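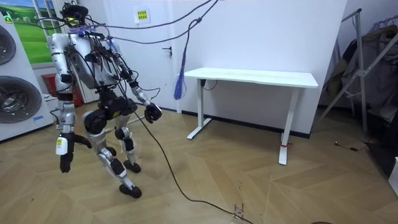
The laundry at our place isn't a separate room. The washer and dryer are stacked against one side of the main room, and the rest of the space is shared with a white standing desk and whatever else has been left out that week. It suits us fine most of the year, but it does mean the floor cops everything. Lint, crumbs, grit off people's shoes, and the odd splash of detergent when I overfill the cap.

I moved to Corkance from a carpeted unit in Stoston, so a hard floor was new to me. In the old place I vacuumed when I noticed it needed doing and otherwise left it alone. Carpet hides a lot. A pale floor with light coming across it hides nothing, and I spent the first few months wondering why it always looked grubby an hour after I'd cleaned it.

Part of the answer was the mop. I'd brought an old string mop and a bucket with me, and I was putting far too much water down. It dried in rings and just moved the grit from one end to the other. In April I gave up on it and bought a flat mop from a hardware shop in Fotendale for 40 dollars, which seemed like a lot at the time. It came with 4 pads. I've been using it ever since and have only lost one pad, to a hot wash I should have known better than to put it through.
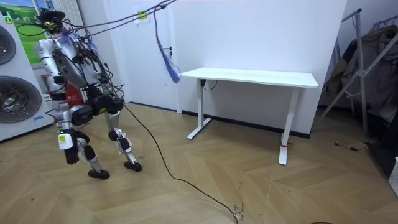
My routine is pretty basic. I put a load of washing on first so the machine is going while I work, and I pick up anything that's on the floor and can be picked up. Then I sweep. I used to skip the sweeping and it was a mistake, as the flat pad pushes the bigger bits along in front of it and leaves them in a line wherever you stop.

After that it's a damp pad, wrung out hard. I start under the desk, where the crumbs are, and work back towards the machines. The patch in front of the washer gets done last – it's the dirtiest, and by then the pad is ready to come off anyway. If there's a wet towel coming out of the wash I leave that patch until the dryer is loaded.

The whole room takes me roughly 20 minutes, a bit longer if I move the desk. I don't move it often. It's heavier than it looks and the last time I shifted it I found a sock, two pens and a parking receipt from Stoston, so I suppose I should do it more. 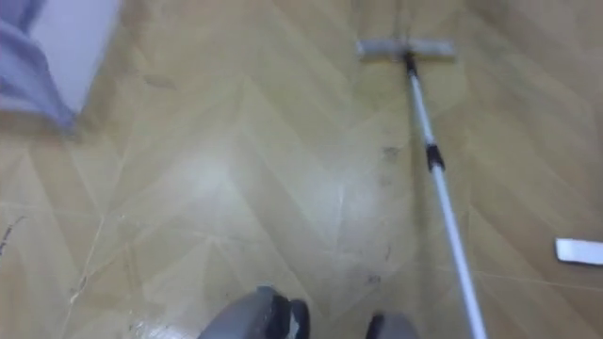
The zigzag pattern is the other thing I had to get used to. On straight boards you can follow the grain and know where you've been. With a pattern like this every pass crosses joins going both ways, and dirt likes to sit along them. I do one pass on the diagonal, then turn and come back across it. Dark scuffs generally need a second go with a bit of pressure. For the stubborn ones I get down with a damp cloth.

I've tried a few cleaners. The one in the green bottle left a film, and I could see every footprint through it afterwards. Vinegar was all right but I didn't like the smell hanging about. These days it's plain warm water most weeks and a small squirt of floor cleaner once a month or so.

The pads go in with the cleaning rags on a cool wash, no softener, and I hang them over the side of the tub to dry. I'm due for a new set soon. Fotendale had them in packs of two last time I looked, so I'll pick some up when I'm next out that way.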